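Brovard Overnight Hand Balm review

Posted August 7, 2022 by Mirjam Aigner

I bought the Brovard Overnight Hand Balm in April, after a winter of cracked knuckles that had not cleared up by spring.
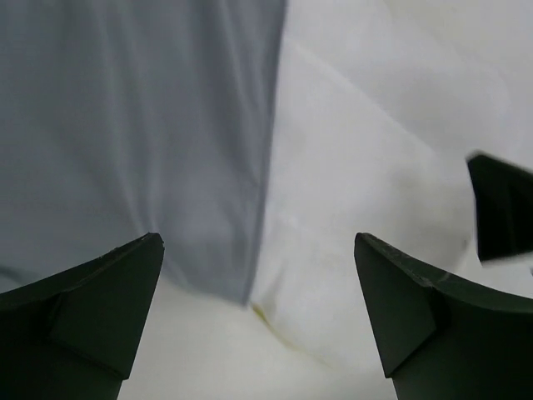
My hands get washed a lot at work and by evening the skin between my fingers is usually tight and a bit sore. I had been using a regular lotion from a pump bottle, putting it on five or six times a day, and it never seemed to last past the next wash.

The Brovard balm is meant to go on once, right before bed. It comes in a flat tin with a screw lid. The texture is firm when you first touch it, closer to a lip balm than a cream, and you have to warm it between your fingers before it will spread. A piece the size of a pea does both hands. I used far too much the first night and it felt like wearing gloves.

It takes a while to sink in. On most nights my hands were still slightly greasy after 15 minutes, so I put it on last, after setting my alarm and switching off my phone. If you like to read in bed, this will annoy you. The makers suggest cotton gloves on top. I tried that for 3 nights and slept badly, so I stopped.

The smell is faint, a little like oats. My sister Leonie can't stand scented hand cream and she had no complaint about this one.

After the first week the rough patches on my knuckles were softer in the morning. The cracks took longer, closer to a month, and one on my right thumb opened up again when I skipped a few nights. My cuticles look better than they have in years. It did less for the backs of my hands, which were never that dry to begin with.

I also tried it on my elbows and heels. Elbows, fine. For heels I still prefer the Tasia foot cream, which is thicker and stays where you put it.

The lid is my main gripe. Once you have balm on your fingers it is hard to screw back on, and I have dropped it twice - both times butter side down, so to speak. A tube would be easier, though the balm is probably too stiff for one.

I'm on my second tin now. I keep the pump lotion by the sink for daytime and use the balm at night, and I'll order a third before the cold weather starts.

Rating: 4 out of 5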